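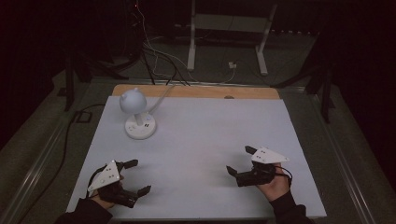
Lámpara de sobremesa con pantalla en cúpula sobre el tablero blanco de la mesa de trabajo. Nave de Latevar, abril.

VISITA A LATEVAR: MESAS DE TRABAJO Y LUMINARIAS DE SOBREMESA

Latevar ocupa una nave de dos plantas en el polígono de Clillell. La planta baja se dedica a corte y montaje de mesas; la superior, a la preparación de puestos completos para aulas, talleres y oficinas pequeñas. La jornada de puertas abiertas se celebró en abril, con grupos reducidos y un recorrido único. El nuestro entró a las 9:30 y salió poco antes del mediodía. Nos acompañó Jozefína Murín, responsable de producto terminado.

Planta baja

La superficie declarada es de 3.758 metros cuadrados, repartidos entre almacén de madera, sección de corte y línea de montaje. La madera entra por el muelle norte y pasa un periodo de acondicionamiento antes del corte. Se nos indicó que los listones traseros se mecanizan aparte y se fijan al bastidor en la última estación, una vez comprobada la escuadra. El tablero de trabajo se suministra suelto y se coloca encima en el momento de la entrega, de modo que puede sustituirse sin desmontar la mesa.

La línea tiene seis estaciones. En la tercera se revisan los cantos al tacto y con galga. El rechazo se concentra en esquinas golpeadas durante el traslado interno, y la empresa ha cambiado los separadores de los carros por ese motivo. No se facilitaron cifras de rechazo.

Planta superior: puesto con lámpara

La parte más útil de la visita, al menos para quien equipa aulas, fue la mesa con lámpara de sobremesa. El tablero es blanco, de aspecto mate y uniforme, y ocupa casi todo el ancho de la mesa. Detrás queda a la vista una franja de madera clara que cierra el borde posterior.

La lámpara es pequeña y blanca: pantalla redondeada, vástago corto y base circular con dos botones oscuros de tamaño muy reducido en la cara superior. El cable, también blanco y fino, sale de la base y se va por la parte trasera de la mesa. Colocada hacia el fondo y a la izquierda, deja despejada la zona central para una persona diestra. Para zurdos, Latevar recomienda el montaje simétrico y entrega el mismo conjunto sin recargo.

Varias observaciones sobre este puesto:

La elección de un acabado mate es correcta para trabajo con luz cercana. Los tableros brillantes que tenemos en el centro devuelven el reflejo de la lámpara a la altura de los ojos y obligan a inclinarla. Con una pantalla en cúpula sobre vástago corto ese ajuste es limitado.

El mando en la base es cómodo si la lámpara queda al alcance. En una mesa profunda hay que extender el brazo por encima del material. Preferiríamos un interruptor intercalado en el cable, opción que Latevar ofrece bajo pedido en su serie Elter.

El contraste entre los botones y la base facilita localizarlos. No ocurre lo mismo con la propia lámpara sobre el tablero, blanco sobre blanco. Para aulas con alumnado de baja visión pediríamos otro color de base o de tablero.

La salida del cable por detrás funciona con la mesa exenta. Contra la pared hace falta dejar holgura. La ficha técnica pide 18 milímetros como mínimo; a nuestro juicio conviene algo más si la clavija es acodada.

Almacén y expedición

Los puestos completos salen en dos bultos: mesa y accesorios. La lámpara viaja en el segundo, con el cable recogido y la base protegida. Las cajas se apilan hasta un máximo de ocho alturas y se identifican por aula de destino cuando el cliente facilita la distribución. Pedimos ver el albarán tipo, que incluye el plano de colocación en el reverso. Está bien resuelto, aunque la letra es pequeña.

El transporte lo realiza Bedoya con vehículos propios. El montaje en destino se contrata por separado. El plazo que se manejó en la conversación fue de más de cuatro semanas para pedidos de aula completa, y menor para reposición de tableros sueltos.

Turno de preguntas

Un asistente preguntó por la limpieza del tablero. Respuesta: paño húmedo y jabón neutro, sin estropajo, secando a continuación. Otro preguntó si la franja de madera admite taladros para pasacables. Se admite en fábrica; hacerlo después anula la garantía de esa pieza. Sobre recambios de lámpara, Murín indicó que base y pantalla se venden por separado y que el cable no se considera pieza sustituible por el usuario.

Quedan pendientes de recibir las fichas de la serie Elter y la tarifa de tableros de recambio. El acceso al polígono en coche es sencillo, pero el aparcamiento de visitantes se llena antes de las diez. La parada de autobús de Clillell queda a unos minutos a pie, sin acera en el último tramo.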